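# Automation on the Packing Floor: What Changed for Staff at the Falby Depot

Work and Organization, term project
Shanti Bhatt and Estíbaliz Arroyo
October 10, 2025

## 1. Background

Falby sells replacement parts for small kitchen appliances. Its depot in Skemside takes in goods from suppliers, stores them, and packs orders for shops and private customers. Until last December all picking was done on foot. A picker took a cart, a printed list and a scanner, and walked the aisles until the list was done. A long shift could mean up to 9 miles of walking, according to the pedometer one of the team leads wore for a month.

In December the company started using a shelf-moving system bought through a dealer called Villalobos. Low robots drive under the shelving units, lift them, and bring them to fixed workstations. A person at the station takes the item the screen asks for, scans it, and puts it in a tote or packs it directly at the table. The shelf then goes back to the storage area.

We wanted to know what this had done to the daily work. Most of the material we found in the library was about speed and cost, and the depot manager had plenty of that too. We asked for time with the staff instead, and were given four mornings.

## 2. How we did it

We interviewed 12 people: seven pickers and packers, two team leads, the maintenance technician, the depot manager and the shop steward. Interviews lasted between 15 and 40 minutes and were held in the break room. Estíbaliz took notes on all of them and Shanti recorded the ones where the person agreed. We also spent time at the workstations watching the work, and Shanti did one hour of packing under supervision.

We agreed not to use names of employees. Quotes are from our notes and have been shortened in places.

There are limits to this. The manager chose which mornings we came, and all of them were in a quiet period. We did not see the evening shift at all. Two pickers who had left the company since December did not answer our messages.

## 3. What we found

### 3.1 Less walking, more standing still

Everyone we talked to brought up the walking first. Five of the seven pickers said they were glad to be rid of it. One had a bad knee and thought she would have had to quit otherwise. The other two missed it. One said he used to sleep better. The other said the aisles were where you ran into people, and now "you talk to whoever is at the next table, and that's it."

The new complaint is about staying in one position. In the first weeks people stood for the whole shift at tables set to one height. Several had sore shoulders and lower backs. The steward collected the complaints on a single sheet of paper and brought it to the manager, and stools were bought after that. They are used mostly for packing small parts, and people stand for anything bulky.

### 3.2 Pace

The old system had a daily target. The new one shows a number on the screen, which updates after each scan. The manager told us the number is only there for information and no one is disciplined over it. The pickers knew this and still looked at it. "You can't not look," one said. A team lead had asked for it to be hidden, and the dealer said it could be done in the next software update.

Waiting is also different. When a picker was tired, she could slow down between aisles. Now the breaks in the work come when the robots are delayed, and the person can't choose them. We timed one wait at four minutes. During that wait the packer folded cartons, wiped the table and checked her phone.

### 3.3 Skills and status

Before, it took months to learn where things were, and experienced pickers were asked for help all day. A new employee can now work at a station after one morning of training. The older staff described this in different ways. Some thought it was fair to the new people. One who had been there 11 years said that what he knew about the shelves was now "worth nothing."

Three people have been trained to clear faults on the floor, such as a dropped item blocking a robot's path. They get a small addition to their pay. More than three wanted the training, and we heard from both sides that the selection could have been explained better.

### 3.4 Jobs

No one was laid off. Four people left between December and the summer and were not replaced. The manager said this was planned. The steward said it was never announced as a plan, and that the staff worked it out for themselves.

## 4. The workstation

Skemside has a row of packing tables along one wall, with the shelf access on the short side. The height of the tables is fixed, so the stool is the only thing the packer can adjust, and only by moving it nearer or farther away — the legs are not adjustable either.
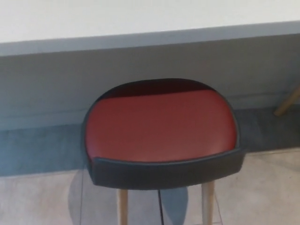

*Figure 1. Stool with red cushioned seat at the front of a white table. The closed panel comes down under the tabletop.*

The panel was the most common small complaint. With the stool pulled in there is little room for the knees, and packers end up sitting sideways or perched on the front of the seat. Shanti sat sideways within ten minutes of starting her hour. A few people have given up and stand all day.

The company's own report from the Sultarlow depot, which got the same system earlier, mentions tables with open fronts. We asked whether Skemside could have these. The manager said a quote for 400 dollars per table had come in and that he would bring it up with the budget for next year.

## 5. Discussion

The heavy part of the job has become lighter, and most of the staff would not go back. The problems they described were mostly about control: when to pause, how fast to go, whether to sit or stand. Some of these are cheap to fix. Hiding the number on the screen costs nothing, and rotating people between stations and goods-in was suggested by three of the pickers without our asking.

The loss of status among the experienced staff is harder. We think the company could have used them for training and fault clearing from the start, but we don't know if all of them would have wanted that.

We would have liked to come back after the busy season. The steward has offered to send us the results of the next staff survey.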